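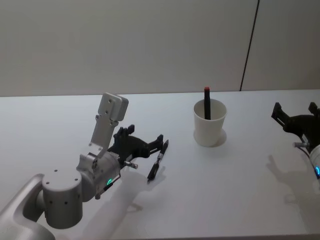 The value of a demonstration to a learning system depends first on whether a second laboratory could understand what it was meant to teach. That principle is widely endorsed and seldom observed. Programmes are funded by the volume of examples they promise, and reports are judged by the totals they contain. A task as modest as a black pen on a white table, with a marker already standing in a paper cup nearby, admits several readings. Is the pen to join the marker? Is the marker to be taken out? Must the cup stay where it is? Unless the instruction is recorded in full beside the motion, whoever inherits the data must guess, and the system trained upon it will guess as well.

The Kitcombe programme, on whose advisory panel I served until January, is a useful case. In its first phase it accepted 303 demonstrations of desk-tidying tasks from operators working at Closdale. When Sayaka Honda reviewed the written instructions, she found that 179 of them used the single word "tidy" and nothing more. The movements themselves were competent. Their purpose had been agreed aloud between operator and supervisor and never written down.

It would be unjust to blame the operators. They had been given a daily quota of 13 accepted demonstrations per task, and the entry form allowed one short line for the instruction. People fill in forms according to the space they are given and the target they must meet. Violeta Figueroa, who supervised the Closdale sessions, asked twice for a longer field and was told that the format had been settled with the software supplier, Deligiannis. Her request should have been treated as a question of scientific quality. It was handled as a change to a contract.

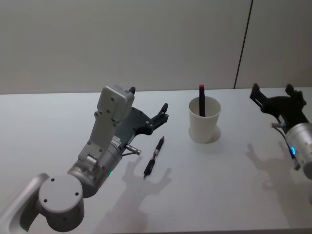
Should an unsuccessful attempt be kept in the collection? It should be kept, provided that it is marked as unsuccessful and that the operator records the point at which the attempt departed from the instruction.

Present practice too often runs the other way. Failed attempts are deleted at the end of the session, partly to save storage and partly, one suspects, to protect the rate of acceptance. A system that has been shown only smooth performances has little evidence of what a poor grasp leads to or how one recovers from it. In the second phase at Kitcombe, 168 attempts were retained with their faults described in the operators' own words. Shigeru Yagi has argued that those records are harder to use than clean ones, and he is right. They require more careful labelling and more patient reading. I do not accept his further conclusion that the effort would be better spent on collecting additional successes.

There remains the matter of variety. Repeating one arrangement of objects many times is convenient for the schedule and for the operator's hands, yet it tells the system little about the next desk it will meet. Funding bodies should ask applicants to state in advance which conditions will be changed between attempts, by whom, and how the change will be recorded. They should also pay for the time this takes. Resetting a table properly is skilled work, and the budget for the Flado extension, as it now stands, does not provide for it.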